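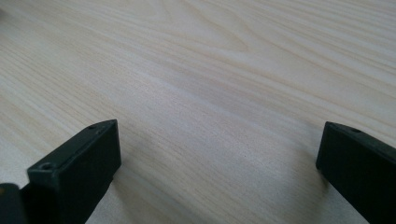

October, order system notes

Moved the delivery date picker to the page before payment. Too many people were paying first and then finding out we don't go to Turnham on the day they wanted. Sofia rewrote the text next to it. Old orders keep the old layout, so don't panic if the confirmation looks different.

Wreath stock is still wrong. The shop shows 11 of the large ones and Armindo's sheet says 4. I think the returns from Tredano got added back in twice, once at the door and once when the refund went through. Set the shop to 4 for now. Need to check whether the garlands did the same thing.

Test orders, morning: placed 2 to the Leitão address, one with a stand and one without. The stand order picked up the second delivery charge again. Same fault as last week, only happens if the stand goes in the cart before the tree. Tree first and it's fine. Armindo is looking at the shipping rule. Until it's fixed, refund the extra by hand and write "stand" in the order note so we can find them all later.

Postcode list – added the new ones on the Briseno side. The list is now over 100 lines and still has to be pasted in as one block with no spaces after the commas. With spaces it accepts the list and then ignores everything after the first one. Lost most of an hour to that.

Sofia asked about letting customers change the drop-off slot themselves. Not this season. The driver sheet prints at 4 pm and anything changed after that would never reach the van. They can phone.

Labels: the short roll works in the back printer if you turn off auto-cut. Long roll still jams.

To do
- garland count
- delete both Leitão tests before the driver sheet prints
- ask Tredano if they want pickup shown as an option or kept off the site
- gift message box cuts off after the second line, check on a phone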